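Tirkwood, Unit 3

Work order 2316 came through at 4:55 in the afternoon, flagged low priority.

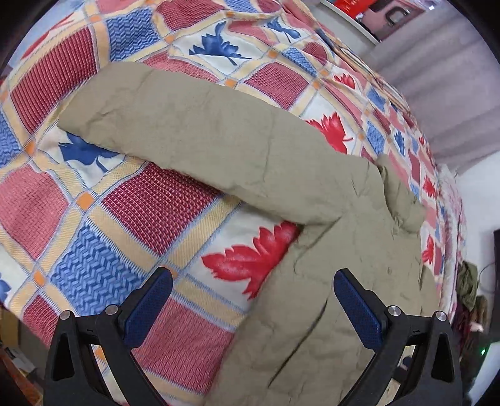 Khaki shirt, sleeve pass, both fingers in view.

The order said: left finger closes late. It gave no figure for late. Brunello Parisi read it twice on the stairs at Tirkwood and once more inside the apartment, with the tool case on the floor between his feet.

The tenant, Mrs. Coelho, had left the door on the latch and gone to Nanside for her sister's birthday. Her note asked him to keep off the rug and to finish the shirt if he could.

Unit 3 was a Pukley folding tool, two fingers on a common drive, each finger a linkage with a pad bolted to its face. Parisi had looked after the Pukleys in the building since they were installed. He had no strong opinion of them. The drive was good. The linkages wanted cleaning more often than the manual said, and the manual had been written by someone with a clean bench.

He ran it first without touching anything, since a fault should be seen before it is disturbed. Open, close, open. The right finger came in smoothly. The left one started with it, hung for a moment past the halfway point, then caught up. On a towel it would make no difference. On a sleeve, the right pad would reach the cloth first and push it, and the left would close on whatever was left.

He put the unit in service mode and locked the drive. He took the left pad off, two screws, and laid it face up on a sheet of paper. The texture was worn a little toward the tip. He wrote down the wear and did not replace the pad. Changing two things at once was how a technician ended up with a working machine and no idea why.

The pins came next. The front one turned freely. The rear one turned, then stiffened, then turned again. He drew it out and found a ring of gray lint packed into the bore, pressed hard as felt. There was a thread in it, olive, wound four times around the pin.

He unwound the thread with tweezers and kept it. There was a tin in the case where such things went. He could have named most of the tenants on the second floor by the contents: the man who wore only navy, the couple with the dog.

Cleaning took longer than the diagnosis. Dry brush, then swab, then dry brush again. No oil. The manual was firm on that and for once he agreed with it, having spent most of one October cleaning up after a man who oiled everything. He refitted the pin, refitted the pad, and brought the screws up by turns so that the pad sat flat.

Then he pulled the right finger down as well, although the order did not mention it. The bore on that side held less lint and no thread.

He cleared the lock and set the cycle counter for 900. Most of them would run after he had gone, at night rate, on nothing. He stayed for the first 55. The fingers met in the middle each time with a small flat sound, one sound now where there had been two.

While it ran he filled in the order.

Fault: rear pin, left linkage, fouled with lint. Action: both linkages stripped, cleaned dry, refitted. Parts: none. Left pad worn at tip, inspect at next visit.

There was a box on the form for cause. The choices were wear, misuse, defect and other. He marked other and, on the line beside it, wrote "shirt."

At cycle 55 he paused the count and gave the unit the folding program. It went for the sleeve. Both pads closed together, lifted, carried the cuff across to the far shoulder, and let go. The second sleeve went over the first. The tail came up last.

The collar was crooked. The program did not deal with collars. Parisi looked at it for a while, checked that the form had no line for that either, and flattened it with his thumb.

He restarted the count at 56, closed the case, and went around the rug to the door.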